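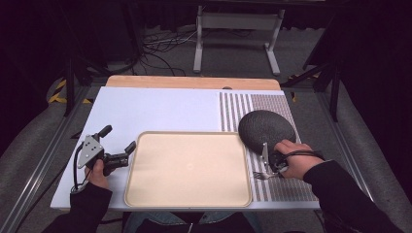 Print this article | E-mail this article

3.2 Attendance and programming at the Cundodeck

The Cundodeck is a converted wool store with raked seating for 60 and no fly tower. Until the change of management it was used mostly for touring comedy and school concerts. The resident company, Nisari, moved in under a three-season agreement and now programs the room for 40 weeks of the year. We were given access to the box office ledger for all three seasons, in which 3,831 tickets were recorded. Complimentary tickets were entered in a separate book that has not survived for the first season, so they are left out of the totals for every year.

Short-run plays in the catalogue were coded by length, cast size and whether the writer lived in the region. Where a bill combined two one-act pieces by different writers, we coded it by the longer piece. Two readers did the coding separately and settled their disagreements by going back to the scripts. Most disagreements concerned cast size, as several of the plays allow doubling and the programs do not always say who played what.

Figure 4. Tickets sold by season and by origin of the play (local or touring).

As Figure 4 shows, local writing did not sell fewer seats per performance than touring work after the first season. In the first season the gap was wide. The company's artistic director, Gianni Cirillo, put this down to late publicity, and the ledger supports him to a degree: most first-season sales for local plays were made at the door within an hour of the 7.30 pm start. By the third season, advance sales for both groups followed much the same pattern.

The best-attended production in the sample was Cinia, a three-hander set in a country registry office, which sold 446 tickets over its run and its February return. It accounts for a good part of the third-season rise. We repeated the comparison without it, and the direction of the result held, though the difference between the groups narrowed.

We had less success with audience origin. Postcodes were collected only for phone bookings, and patrons who booked by phone were probably older and lived further out than those who paid at the door. We therefore make no claim about how far people travelled. The Rizzi, the nearest venue of similar size, keeps postcodes for all sales and would be a better site for that question.

Subscribe to our newsletter for new papers in regional arts. By continuing to use this site you agree to our use of cookies.

Comments (3)

tess_m: Was Cinia's return counted as a separate production in Figure 4? I couldn't tell from the caption.

Section author: Same production, both runs added together. We'll fix the caption.

backrow: I saw it on the first run and again when it came back. Second cast was better, in my view. Shame about the missing comps book.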